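Giving up the allotment

I handed back the key to my plot at Mullness in November. I'd had it long enough that the shed door had dropped and been rehung twice, and I thought I would mind more than I did.

The trouble was the distance. When we moved to Dollesley it became a bus and then a walk, and I was going once a fortnight. You can't grow beans once a fortnight. The couch grass came in from the path side first and I never got it back.
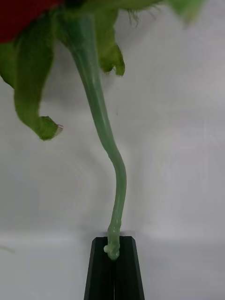

Rose, from underneath.

What I took with me: the good fork, two water butts, the rhubarb. The rhubarb came up in three lumps and I gave one to Menaka Ranasinghe on the next plot. The rent for the last year was £80, and they don't refund part of it, so I left the leeks in and told her to help herself.

The list for a plot is long now. I was told there were around 377 names on it across all the sites, and I did feel bad about the couch grass after hearing that.

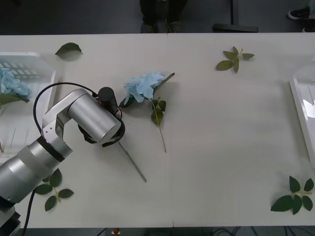 Kenneth Shearer wrote to say he gave his up the same way and missed the shed more than the ground. He also said to get the rhubarb in quickly and not to pull any of it the first year.

It's in now, in the bed under the kitchen window. The soil is heavier than I'm used to and holds water after rain, so I dug in two bags of grit and 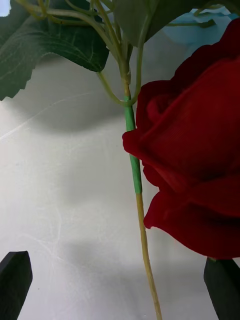 a barrow of old compost from the heap the last people left. The butts are behind the garage. One needs a new tap and I haven't found one that fits the thread. I'll try the ironmonger in Laur when I'm next over there.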